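Home | Patterns | Yarn Notes | FAQ | Say Hi

Search this site Type and hit enter

Questions I Get a Lot

I'm Casimiro Cantero and I knit, mostly socks and hats, and I write up the patterns I like well enough to make twice. I get a fair pile of email, and a lot of it asks the same things, so I keep this page going and add to it when I get a minute (last big update was in April, when I finally got the sizing section sorted out).

Which pattern should I start with?

Noto, if you've never made a hat before. It's a plain ribbed beanie in worsted weight yarn, knit in the round from the brim up, and the only part that slows people down is the crown. If you've already got a hat or two behind you and want socks, go for Reseo. It has a slip stitch heel flap and a wedge toe, and I've made it so many times I could do the heel at the movies. I have, in fact, done the heel at the movies.

Please don't start with Boonyarit! I love that shawl to bits, but it uses 377 yards of laceweight and the edging chart is a bear. Make something squishy first.

How much yarn do I need for the socks?

One 100 gram skein of sock yarn covers any size of Reseo with a standard leg. If you like them tall (I do), or your feet are a men's 12 or up, get a second skein or do the heels and toes in a leftover color. I'm a big fan of the leftover color. My brother got a pair with orange toes and now he won't take plain ones.

Can I use a different yarn than the one you used?

Yes, please do. Half the yarns I knit with were clearance finds and you'd never track them down anyway. Match the gauge and you're fine. The one place I'd be picky is Purnov, my colorwork mittens. You want a wool with a bit of grip to it there, the kind that sticks to itself. I tried them once in a slick superwash and the floats slid all over the place, and my thumb kept catching in them every time I put the mitten on.

Do I really have to swatch?

For a shawl, nah. For a hat, I use the hat as the swatch and rip it out if it's wrong. For mittens, yes, and wash the swatch too, then let it dry flat before you measure. My own Purnov swatch grew a whole lot in the wash and I would have ended up with oven mitts.

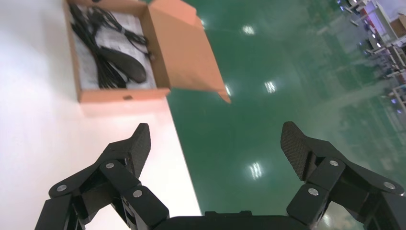
Two fingertip pads with a woven carbon-fiber texture.

My floats are puckering. What am I doing wrong?

You're pulling too tight, same as everybody does on their first pair. Spread the stitches out on the right needle before you carry the other color across. It should look a little too loose while you're working, and then it settles down when you block it. Some people turn the whole mitten inside out and knit around the far side, which makes the floats take the long way around the corner. It feels goofy for a couple of rounds but it works great for me.

Why does my heel have holes?

Those gaps at the top of the gusset get everyone. Pick up one extra stitch in the corner on each side, twist it, and knit it together with its neighbor on the next round. If the sock is already done, take a bit of the tail and snug the hole shut from the inside. I've done that on gift socks and slept fine.

Can I sell things I make from your patterns?

Sure, if you're the one knitting them. Craft fairs, a table at your kid's school, an online shop, all good. I'd love it if you said whose pattern it is. Please don't sell or pass around the PDF itself.

How do I print just the chart?

The chart has its own page at the end of every file. Choose that page in your print window and set it to fit the paper. For Boonyarit I'd blow it up bigger, or you'll be squinting. I tape mine to a cookie sheet and use a magnet strip to mark my row.

I found a mistake in a pattern!

Oh no, and thank you. Send me the pattern name, the size and the round number. Reseo had a wrong stitch count in the large for ages, and it took a very patient reader with a pencil to spot it. Fixes go up on the Patterns page and you can download the new file for free with your old link.

How long do you take to answer email?

Usually a few days. I do it after supper, so if you get a reply from me at 11 at night, don't feel like you have to write back. If it's been two weeks, try me again, it probably landed in the junk folder.

Patterns | Yarn Notes | FAQ | Say Hi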